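Ticket 269: Drawer on countertop box sticks when pulled
Opened by: Abla Kassab
Status: Waiting on customer

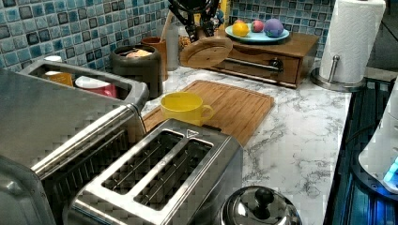
Hello again, and thank you for being so patient with me last time! I'm writing about the Darstead box with the one drawer, the low one that sits on the kitchen counter. It opens fine for the first inch or two and then it catches on the right side, and I have to wiggle the bar handle to get it the rest of the way. Closing is no trouble. I keep tea bags and twist ties in it, nothing heavy, so I don't believe I've overloaded it. My mother-in-law thinks it's the steam from the kettle — she may well be right, she usually is about wood.

What I've tried so far: emptied the drawer, wiped the runners with a dry cloth, rubbed a candle stub along both sides. The candle helped for almost 25 pulls (my daughter was keeping score) and then it went right back to sticking.

Reply from Sayaka Chiba, 3/6/19

Hi Abla, how nice to hear from you, and what a good idea with the candle. Could you clear off the top of the box, take the drawer all the way out and look at the back right corner underneath? There's a small felt pad there on the older boxes, and when it slips forward it bunches up just where you describe. If it has moved, peel it off and try the drawer without it for a few days. Please don't sand anything yet! If the pad is still in place, measure the opening at the front and at the back and send me both numbers in millimeters.

Reply from Abla Kassab

The pad was folded right over on itself, poor thing. It's off now and the drawer runs much better, though I still feel a little bump near the end. Front is 62, back is 60. Is that enough to matter?

Reply from Sayaka Chiba

It could be, yes. I've asked Katsuhiko Morikawa in the workshop to take a look at those numbers, and I'm mailing you a fresh pad in the meantime. Let me know when it arrives and whether the bump is any worse on damp days.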